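Handset bench inspection — Gultel phones, Prirnombridge service counter
Reading time: 2 min

Inspected November 4, 2009. Units drawn from shelf stock, battery fitted, no SIM.

1. Outer case and battery door
[x] No cracks at hinge or corner posts
[x] Door latches on first press
[ ] Seam even along both sides
Comment: Seam opens slightly near the volume key. Cosmetic. Recheck after the door is replaced.

2. Battery
[x] Label legible, rating matches case stamp
[x] No swelling when laid on flat glass
[x] Contacts clean
Comment: Lowest pack read 3,360 mV at rest and the next 3,364 mV. Both are below the shipping level. Charge before release.

3. Charger (Rarnov wall type)
[x] Plug blades straight
[x] Cord strain relief intact
[ ] Cutoff at full charge
Comment: Cutoff late on one charger. Tagged and pulled. Do not return it to the drawer — the May batch had the same fault.
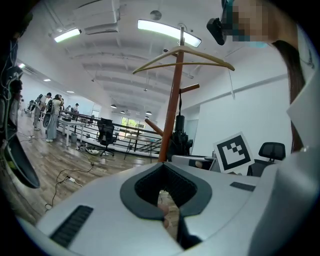
Ribbed black grip surfaces on a white and light gray housing.

4. Keypad and display
[x] All keys register in test menu
[x] Backlight even at low setting
[x] No dead pixels on white screen
Comment: The 5 key is stiff on one unit. Within limits.

5. Weight and fit
[x] 85 g without battery
[x] Seats fully in Uchida desk cradle
Comment: Cradle pins need cleaning. Use a dry swab only.

6. Call test
[x] Earpiece clear at top volume
[ ] Speakerphone free of buzz
Comment: Buzz on ringtone 3, none on voice. Retest with the new door fitted. Log the result under bench sheet 135.

Status: HOLD — items 1, 3 and 6 open.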